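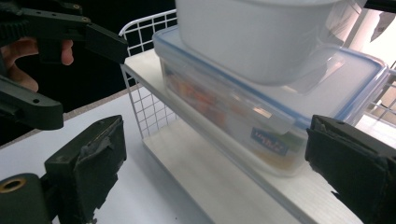
*Food containers on a shelf at Veteron, where the lifting moves for Fesia are demonstrated by hand.*

**Kitchen robot pulled from Alvarado after dropped containers and a bruised hand**

09/02/2022

Veteron has switched off its Fesia lifting robots at the Alvarado meal plant after the machines let go of food containers in mid-lift 272 times, according to an incident log seen by this newsletter. The company calls it "a calibration matter." The log reads like something bigger.

Fesia is a two-armed robot that takes lidded containers off racks and puts them on a packing line. It learns the job from recordings of people doing it with handheld grippers that have the same jaws as the robot. Veteron has been selling that point hard since March, saying a machine taught by human hands would know when to squeeze and when to ease off.

At Alvarado it often didn't. The log describes containers slipping out of one jaw and swinging from the other, lids popping under too much pressure, and in several cases an arm that kept closing after the container was gone. That last fault is the one that led to the shutdown. A worker clearing a fallen box got her hand between the jaws while the robot was supposed to be paused.

Veteron's explanation is that the jaw pads wore down faster than planned. As the pads got smoother, the robot read a slipping box as a firm hold. The company says new pads and a software update will take care of it, and that Fesia could be back at work within weeks.

Maybe so. But worn pads don't explain why a paused robot moved, and the statement sent to customers skips that part entirely.
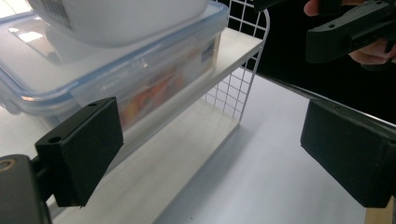
**Was anyone seriously hurt?**
The one injury on record is a bruised hand, and the worker was back on her shift the next morning.

Consuelo Escobar, a safety inspector hired by the plant, spent two days with the machines after the shutdown. Her report says the pause button stopped the arms but left power going to the jaws. Anyone reaching in would have had good reason to think the whole robot was off.

"The light goes yellow and the arms stop, so you walk up to it," Escobar said. "I did it myself the first time. I wouldn't call that operator error."

She also asked to see the training recordings. Veteron gave her a list of 1743, of which 855 had been made with the older style of jaw pad. The company had told Alvarado that all of the recordings matched the equipment on the plant floor. Asked about this, a Veteron spokesman said the older recordings were "still representative" and declined to say who had checked.

Stotonus, the firm that installed the robots, says it followed the manual it was given. The manual tells staff to use the pause button when clearing a fallen container. It mentions the full power cutoff once, in the section on moving the robot to a different room.

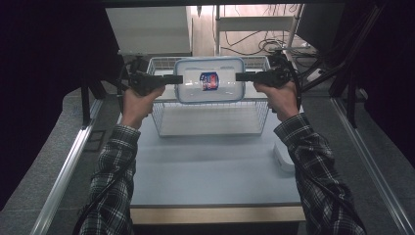 *Two handheld grippers lift a container over a wire basket at Veteron.*

The work in the Veteron room hasn't stopped. The company says it is recording a fresh set of lifts, and that the old pad recordings will be dropped from the next version — a strange step to take with data it was calling representative the same week. It has not said how many new lifts it needs, or whether any will cover what the robot should do when it loses hold of something. Escobar's report asks for both.

Alvarado has moved people back onto the line for now. The plant manager would say only that the robots stay off until the pause button cuts power to the jaws as well, and until an outside inspector has tried it. Veteron says it has "no objection in principle" to outside testing but would like to choose the inspector.

There are 3 other customers running Fesia with the same jaws and the same pause button. Veteron says it has sent them replacement pads. Stotonus confirmed that the pads went out but said it had received no instructions on the power problem, and that as of this week those robots were still running.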